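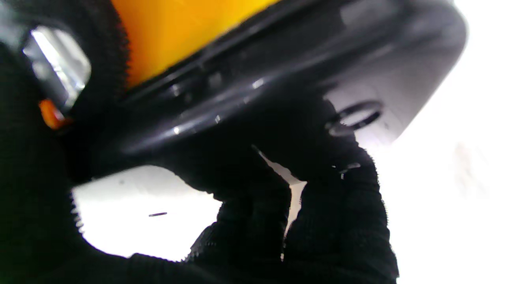
Clearing the Long Table
Gallery posted by Jana Voß, November 28, 2021

The big table at Drillcombe had been collecting things since August. Packaging from the Drurkunis order, small plastic parts, snack wrappers and bags all ended up on it, and people had started eating lunch somewhere else. This gallery covers the small stuff, meaning anything that fits in one hand or two. The larger boxes went to the storage room and have their own page.

We sorted by what a thing is made of and by whether it still has a use. Hard plastic with a lid or a slot in it was kept if the parts fit together. Containers were closed before they went on the shelf – an open one fills up with screws and tape ends within a week.
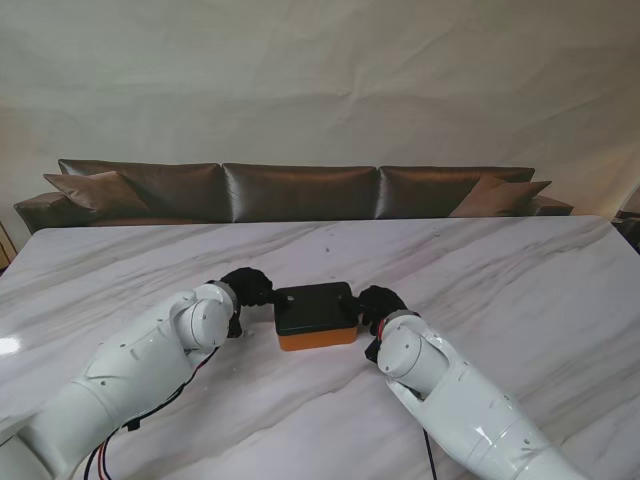 Box with black lid and orange base, on the marble table.

Boxes of this size go on the second shelf, left side, with the lid facing up. Please put the label on the short end so it can be read without pulling the box out. The old labels from Fröhlich don't stick well to matte plastic, so use the white tape in the drawer. Shelf numbers are on the sheet by the door. The sheet stops at 423, and anything newer gets written in by hand until I print another one.

Wrappers and loose paper are the easy part. They go straight in the bin.

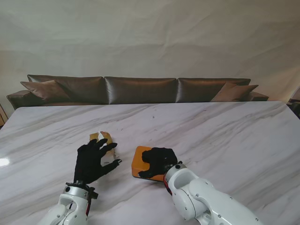 Check that a wrapper is empty before you throw it out. If there is still something in it, fold the open end over twice and put it in the snack tin. Marble shows crumbs and sticky spots more than you would expect, so wipe the top with a damp cloth afterward and dry it. No vinegar and no lemon cleaner – both leave dull marks in the stone.

Plastic bags were the last group. Clean ones are worth keeping, and we do run out.

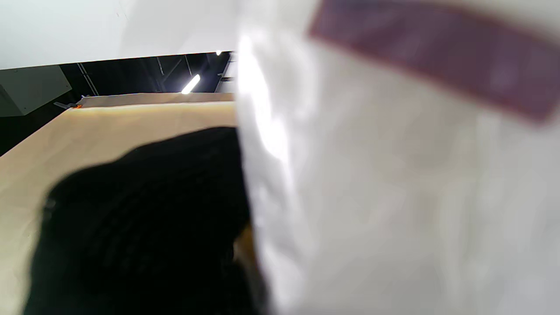 Press the air out, fold the bag in half the long way and lay it flat in the bag box. Torn ones go out with the plastic. Printed bags can be kept too, just not for anything that gets mailed.

Still to do: the windowsill, and the crate marked Arby under the stairs.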